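Three thousand episodes and a bun

August was supposed to be the month I stopped tinkering with data. We had 3,109 demonstrations of the steamer task, and the plan was to train on all of them and go home.

Then I threw out everything where the operator paused for longer than a breath, which left 902, and the policy trained on those did better. I was annoyed. I had recorded a good share of the pauses myself.

My guess is that the full set taught the arm to hover. It would reach a bun, stop over it and think, or do whatever a network does that looks like thinking. Trutell, our training code, scores hovering as progress, so the curves looked lovely.

Each run still costs nearly 18 hours on the machine we call Dolside. I have made my peace with Dolside.

Buns, plate and steamer:

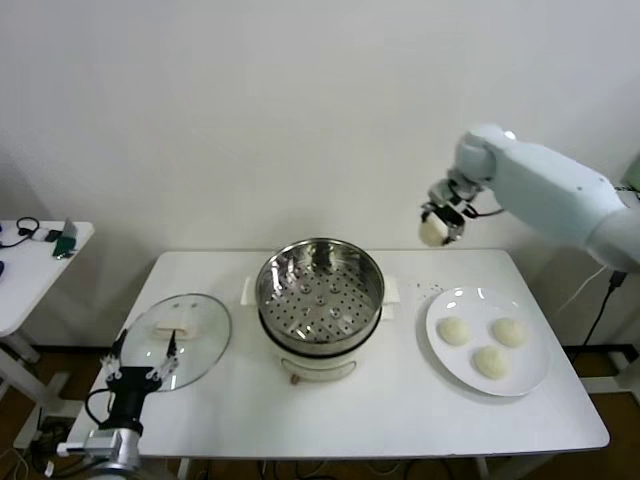
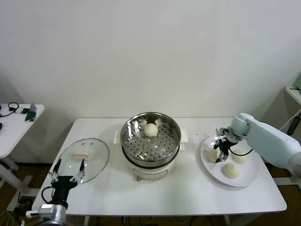
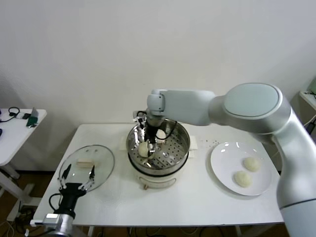

De Graaf, August

Next I want to put half the pauses back - the ones near the rim, where slowing down seems fair - and see whether Destatus, the older baseline, cares at all. I expect it won't. It has never cared about anything I did to it.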